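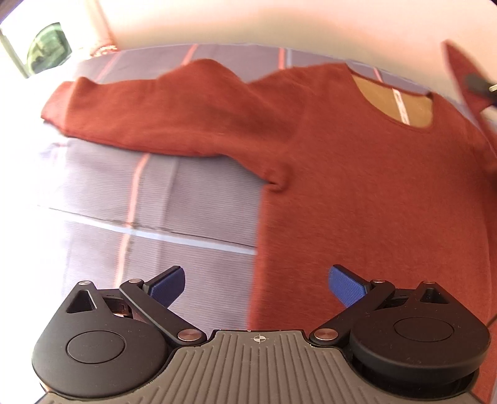

Fig. 6.1. Sleeve lift on a red sweater, with both grippers in play.

Unit 6: The Sleeve That Wouldn't Stay Held
Notes by Bok-nam Ra. Lab section: Kevin Apaza

Read before the November lab. Bring your plots from Unit 5, you'll need them.

This is my favorite failure in the whole course, and I've been waiting five units to get to it! It has clothes, it has clocks, and it has a bug that three smart people looked straight at for weeks. The case comes from Palomino, a garment-folding project run by Yuk-lan Lu and Ognjen Omerović. They were kind enough to give us their logs and their fault notebook, including the embarrassing pages.

6.1 Background

Palomino trained a two-arm robot from demonstrations made by people using hand-held grippers. Each gripper records a wide-angle video stream plus the opening between its finger pads. The left and right recordings are matched up afterward, and the trained policy outputs two arm motions and two pad openings.

The full set had 624 demonstrations. Of these, 400 were done on beds and the rest on tables. Beds are wonderful for this course because everything on them is soft. The garment moves, the covering under the garment moves, and a pinch that is a little too deep brings up both.

6.2 The symptom

On tables the robot did well. On beds it would reach for a cuff, line up nicely, start to lift, and then close its pads on air. The cuff dropped back and the arm carried on through the rest of the fold with nothing in its fingers. Sometimes it dragged a corner of the bedding along on the second try.

Write down your own guess at this point. I mean it, pen on paper. In past years the class has split between slippery pads, bad lighting, and not enough data.

6.3 What the team tried first

Omerović's first entry in the notebook says "pads worn?" They swapped the pads. No change. Next they slowed the lift, and for one glorious afternoon this looked like a cure, until somebody tried a heavier knit. Then they collected more bed demonstrations, which made the robot worse. Underline that in your notes. When more data makes a behavior worse, go look at the data.

Sikora's contribution came next. Mieczysław Sikora had been brought in to check the arms, found nothing wrong with them, and got curious. He sat and replayed bed demonstrations one frame at a time with the pad opening printed beside the video. In the first bad one he found, the video showed the pads meeting on the fabric while the number still said wide open. The number caught up a moment later.

He marked 17 demonstrations like that by hand before asking for a script.

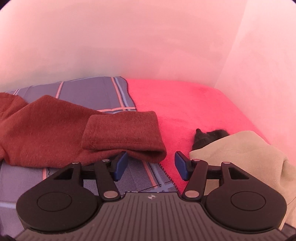

6.4 The cause

The video and the pad opening came from two different clocks. When a gripper's battery was changed in the middle of a session, one clock restarted and the other kept going. The matching software (they called it Pasex) lined the streams up once, at the start of the session, and trusted that alignment to the end.

The table sessions were short and never needed a battery change. The bed sessions ran long. So the robot hadn't learned anything odd about beds at all. It had learned, very faithfully, that the right moment to close is slightly after the right moment to lift. Isn't that great? The policy was doing exactly what its training data told it.

Why did it hide so well? The average timing error over all the demonstrations was small, and the average was what the dashboard plotted. You met this problem in Unit 3 with the motor temperatures.

6.5 The fix

Pasex now checks alignment again at every grasp. It looks for the frame where the pads stop moving in the video and compares that with the pad-opening signal. If they disagree by more than the allowed delay, the demonstration is rejected with a message. Of the 400 bed demonstrations, 358 passed. The other 42 were set aside, and the policy was trained again from scratch. The late closing went away. The double pinch on bedding got rarer but did not disappear, and Lu still lists it as open.

6.6 The safety part

Please don't skip this section. An arm that thinks it is holding something behaves differently from one that knows it isn't. Palomino's arms moved faster in the carry phase than in the reach phase, and the switch between the two was triggered by the policy's own command to close. So an empty gripper was let into the fast phase, near a bed where people lean in to straighten things.

The rule they adopted, and the one we use in our lab:
- Fast motion needs a measured grasp. A commanded grasp doesn't count.
- If the measured opening reaches fully closed, treat the hand as empty and stop.
- Hands stay off the bed while the arms are enabled, even to rescue a sweater.

Very thin fabric can trip the second rule by mistake. We accept the extra stops.

6.7 For lab

Kevin will hand out one session from the Palomino logs with the battery change left in. Find the restart. Plot pad opening against video time for two grasps before it and two after, and estimate the offset. Then explain in a paragraph why slowing the lift seemed to help.

Groups that finish early can try the Zistdale logs, which have a different fault that I'm not going to describe.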